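HSM 214 Textile Care for Institutional Housekeeping
Handout 6: Sorting, Labels and the Wash Record

Revised 27 December 2021

This handout accompanies the sixth lecture of the course. It should be read before the practical session in the Kikard Building. Students who missed Handout 5 (water hardness and detergent dosing) should read that first, as several terms are carried over without being defined again.

1. Scope

The lecture deals with what happens to a textile between the moment it leaves the user and the moment it enters the machine. In a residence hall, a care home or a small hotel this stage is often left to habit. Much of the damage that is later blamed on the machine or the detergent begins at the sorting table.

The term "article" is used throughout for any single item to be laundered, whether it is clothing, bedding, toweling or table linen. "Load" means the articles washed together in one cycle. "Lot" means the articles received together from one source, such as a floor or a ward. A lot may be divided among several loads, and a load may contain articles from more than one lot provided the record allows them to be separated again.

2. Order of sorting

Articles are sorted in the following order. Students are expected to know the order and to be able to defend it.

Soil level. Heavily soiled articles are removed first and held apart. They are not shaken out over the table.

Fiber. Wool, silk and other animal fibers are taken out next. Cotton and cotton blends with polyester form the bulk of most lots. Elastane in a small proportion does not move an article to another group, but it does lower the drying temperature.

Color. Whites, pale colors, mid colors and darks are the four groups used in this course. New articles in deep blue, black or red are washed separately for the first cycles, as loose dye remains in the yarn after finishing.

Weight and construction. A heavy sweatshirt and a thin pillowcase may share a fiber and a color and still be poor companions in the drum. The heavy article holds more water, dries more slowly and rubs against the lighter one.

Fastenings. Zippers are closed and hooks are fastened. Buttons are left open, as the strain on a closed buttonhole during spinning can tear the thread.

3. Where labels are found

The position of the care label varies with the type of article. In shirts and knitwear it is commonly in the left side seam or at the back of the neck. In trousers and skirts it is usually inside the waistband or just below it. Bed linen generally carries it at a corner or along a short side, and curtains in the lower hem. Larger manufacturers separate the brand label from the care label, and a student who finds only the first should go on looking for the second.

Labels are handled gently. They should not be used to pull an article out of a pile, and they should never be trimmed by laundry staff, even where a resident complains of itching. Such requests are passed to the sewing room, where the label can be removed whole and kept with the article's entry in the record.

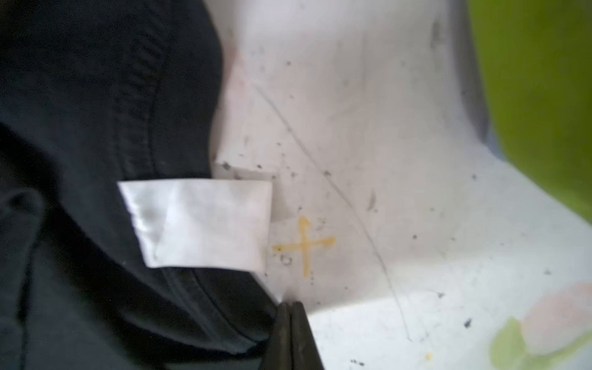 4. Reading the care symbols

Five basic symbols are in general use: the washtub, the triangle, the square, the iron and the circle. They refer in turn to washing, bleaching, drying, ironing and professional cleaning. A cross through any symbol means that the treatment is not to be used.

A number inside the washtub gives the highest permitted temperature in degrees Celsius. Some labels use dots in place of a number. It is a limit and may be undercut freely. A single bar beneath the tub calls for a milder cycle, and a double bar for a very mild one. A hand in the tub means hand washing.

In the square, an enclosed circle refers to tumble drying, with one dot for low heat and two for normal heat. Lines within the square refer to natural drying: a vertical line for line drying, a horizontal line for drying flat.

Where a load contains articles with different limits, the lowest limit governs the whole load. If this makes the cycle unsuitable for the soil level, the load has been sorted incorrectly and should be divided again.

5. Missing and unreadable labels

An article without a readable label is treated as the most delicate article of its apparent fiber. The entry "NL" is made in the record. Burn tests are not performed on users' property.

6. Drum loading

Overloading is the most common fault observed in the practical. The articles must be able to fall through the water. For cotton, the dry load should leave a hand's breadth free at the top of the drum. For easy-care fabrics the drum is filled to half, and for wool to no more than one third. Short loads waste water and may also spin out of balance.

7. The wash record

The record form used in this course is the Flulto sheet, which has space for lot number, article count, group, program, start time and initials. One sheet is completed for each load. Corrections are made with a single line through the error so that the first entry remains readable.

Case for discussion. The Marín residence has 344 beds and sends 1,450 articles to the laundry in a normal week. During one week in August, 500 of these were returned with a gray cast. The sorting table had been moved closer to the machines, and mid colors and whites had been entered under one group on the sheets. Prepare written answers to the following points.

Which columns of the Flulto sheet would have shown the fault, and on what day of the week's work could it first have been noticed?

What should be done with the grayed articles before they are returned to use?

Would a change of detergent have been a reasonable first response?

8. Preparation for the practical

Students should bring a copy of this handout, closed shoes and one article of their own with a readable care label. The Plokier machines in the practical room have programs numbered differently from those shown in Handout 5, and a conversion chart is posted beside the door. Written answers to the case are handed in at the start of the session.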